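Início | Projetos | Vagas | Contato

Publicado em maio

Operadores para demonstração manual de tarefas domésticas

A Zonwood seleciona 7 operadores para o projeto Judside. O trabalho é feito com uma garra portátil em cada mão, em tarefas com tecidos sobre a cama.

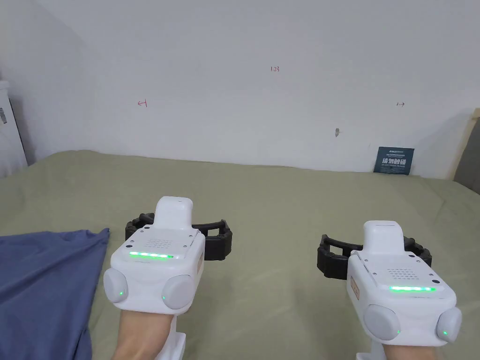

Equipe Durnard
Coordenação de coleta, Zonwood

Cada turno prevê 200 demonstrações. O operador segue o roteiro, mantém as garras no campo de visão e descarta tomadas com oclusão.

Requisitos: maiores de 18 anos, coordenação bimanual, disponibilidade às terças. Treinamento de 2 dias, remunerado. 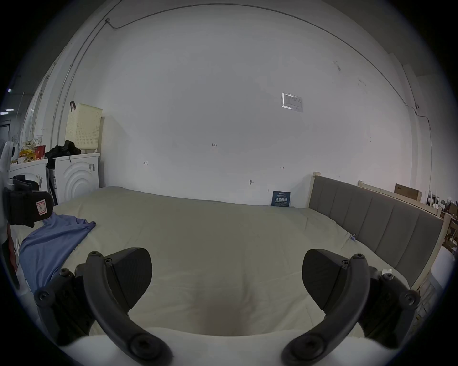
A calibração das garras é repetida a cada troca de tarefa. Inscrições pelo formulário Somogyi, código 313.

Este site usa cookies. Aceitar | Recusar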